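**May, Saturday, workshop notebook. Sisstead, bilge pump and the mystery water**

Started at 7:30 because the tide said so. Coffee from the machine at the chandlery, which Harries has promised to fix since the fall.

The complaint, for anyone reading this later: Sisstead takes on water at the dock. It isn't enough to frighten anybody, but the pump wakes up in the night, runs, and wakes up Consuelo Giraldo, who lives aboard and has to be at work by six. She has started writing down the times on the back of a Pellero catalog. It makes grim reading.

Tasted the bilge water first. Salt. So it's the harbor and not the fresh water tank, and I can stop blaming the galley faucet I fitted in March.

Things ruled out before lunch:

- Stuffing box. One drip every so often with the shaft still, none after a quarter turn on the nut. Not enough to run a pump on. Put the nut back where it was, as I don't want a hot shaft on my conscience.
- Head intake. Seacock stiff but dry. Greased it anyway.
- Cockpit drains. Hoses are older than my apprenticeship but the clamps are good. Both doubled.
- Depth sounder fitting. Dry tissue all the way around, still dry an hour later.

Catrin Gittins came by with a flashlight better than mine and we did the keel bolts together. Rust stain on the third one back, but it's an old stain, with dust on it. Noted, wire brushed, dabbed with paint so we'll see if anything new comes through.

That left the pump itself. The discharge hose on this boat goes from the bilge, up under the quarter berth, and out through the hull a hand's width above the waterline. There should be a loop in it, well up under the deck. There is a loop in it in the drawing. On the boat there is a gentle slope, the sort you'd put in a garden path.

So with the tanks full and Consuelo's books all on the port side (she owns a great many books), the outlet must sit about level with the harbor. My theory is that the pump runs, fills the hose, shuts off, and then the harbor politely comes back down the same hose. The float rises, the pump runs again. We have been paying to circulate the marina.
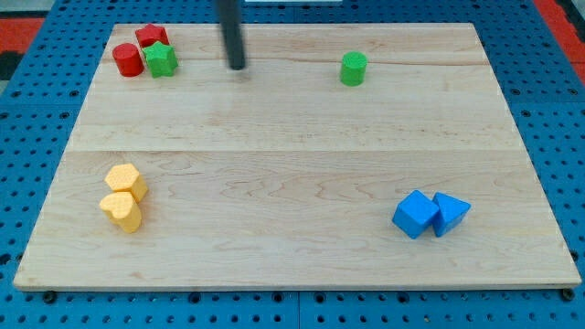 Berwyn says I'm half right and that the half I've got is the cheap half. His view is that a loop without a vent at the top will siphon just as happily as a slope once it gets going, and that I'll be back under that berth in June. He also says a check valve is no answer, that he has pulled enough of them out with a wad of hair and a zip tie holding the flap open, and that anybody who relies on one deserves the bilge they get.

I had a check valve in my pocket at the time. It has gone back on the shelf.

Afternoon: moved 24 paperbacks and a sewing machine from port to starboard as a test. Outlet came clear of the water. Pumped the bilge down, sponged the last of it, turned the pump off at the panel, and went to eat a sandwich. Back after 2 hours. Sponge-dry except for the stuffing box drip, which I'd expected. Moved the books back, wetted the hose by running a bucket through, and got water coming in while I watched. I haven't been so pleased to see a leak in years.

Plan for the fix:

1. New hose, smooth bore this time. The old one is the ribbed kind and full of something I won't describe.
2. Loop as high as the deck allows, on the centerline if the locker will let me past.
3. Vent at the top of the loop, per Berwyn. The vent line goes to the cockpit, where it can spit on people's shoes instead of on the berth cushions.
4. Seacock on the outlet. Needs a haul-out, so that one waits for the yard.

Money: quoted Consuelo 400 for the lot, not counting the haul-out. Eleri Rosser at the front desk thinks I could have said 300 if I hadn't spent the morning accusing the stuffing box. Fair. Left it at 400, because I know that quarter berth and I've left skin in it before.

Huldale on the next dock has the same hull and the same builder. Stuck my head in her locker while the owner was filling his kettle. Same slope. Told him. He said his pump has always run at night and he'd taken it for a feature.

To do:

- Ask Rhiannon whether the hose order can go in with hers to save the freight
- Flashlight batteries
- Return Catrin's flashlight before she notices which one of them I gave back
- Check paint dab on the third keel bolt when I go back for the hose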